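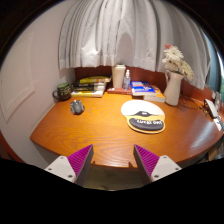
The Rana Evening Journal

£25, ships from Bekgate
Page updated December 17, 2020

I started Plostora with one notebook, and this is the grown-up version of it. For years I went to bed with my head going like a washing machine. Did I sound rude in that email? Why did I say yes to the school fair again? I'd tried the lovely big planners with a box for every hour of the day, and all they did was give me another thing to be behind on by the second week of January. So I ruled up a cheap exercise book with the few questions that helped me switch off, and I used it until the cover fell apart. The Rana is that exercise book, only with proper paper and a spine that behaves itself!

It's an undated journal for the last few minutes of your day. You can start it on a wet night in May and forget it for a fortnight, and there's no row of accusing blank dates waiting when you come back. I forget mine all the time. I'm in a forgetting patch as I write this, if you must know.

What's inside

Each evening gets a single page. At the top there's a line for how you're feeling, and I mean a line, so "tired" will do nicely. Under that is a space called Put It Down, for whatever is still rattling around in there. Then comes One Good Bit (mine is very often toast) and a small box at the bottom for anything you need to remember tomorrow, so you aren't lying there reciting "PE kit, PE kit, PE kit" in the dark.

There are 100 of those evening pages. At the back you'll find 51 longer prompts for nights when you fancy writing properly. Some are gentle and some are a bit nosier. "Whose opinion are you carrying about?" took me most of a weekend and a lot of tea. Skip any you don't like – I've got one I still haven't answered and I wrote the thing.

The details

Size: A5
Cover: cloth over board, in moss or oat
Paper: cream, unlined at the back, lightly ruled for the evening pages
Binding: sewn, opens flat
Ribbons: 2, one for your evening page and one for the prompts
Pocket: inside the back cover, for bits of paper you can't throw away

The paper takes ballpoint, pencil and most gel pens happily. Fountain pens depend on the nib. My broad one shows through a little on the other side and my fine one doesn't. Felt tips, no, please don't, you'll be cross with both of us.

Which one, the Rana or the Griven?

I get asked this a lot. The Griven is our morning notebook, and it's much looser: plain pages, a short prompt every so often, room to scribble and draw and stick things in. If you wake up full of ideas and want somewhere to put them, have that one. If evenings are when everything catches up with you, have the Rana. Plenty of people own both and use them in turns, but please don't feel you need a matching pair. I sell notebooks for a living and even I think one on the go is usually enough.

A small word about what it can't do

It's a notebook. I find it a real comfort, and I sleep better in the weeks I use it, but it isn't treatment for anything, and if your nights are properly hard then do talk to your doctor or someone you trust. Write in it as well, by all means.

Postage, gifts and returns

Everything goes out from our little unit in Bekgate in a cardboard mailer that fits through a normal letterbox. Delivery can take up to two weeks when the post is busy, so order early if it's for a birthday. Gift wrap is brown paper and string, and there's a box at the checkout where you can leave a message. I write those cards out by hand, so keep it short if you'd like it legible!

If the journal arrives bashed, send me a photo and I'll post another one. If you've changed your mind, send it back unwritten-in and I'll refund you once it's here. You'd pay the return postage on that, I'm afraid.

Moss is in stock now. Oat is low, and the next lot of cloth hasn't been booked in yet, so pop your email in the box below if you'd like a note when it's back.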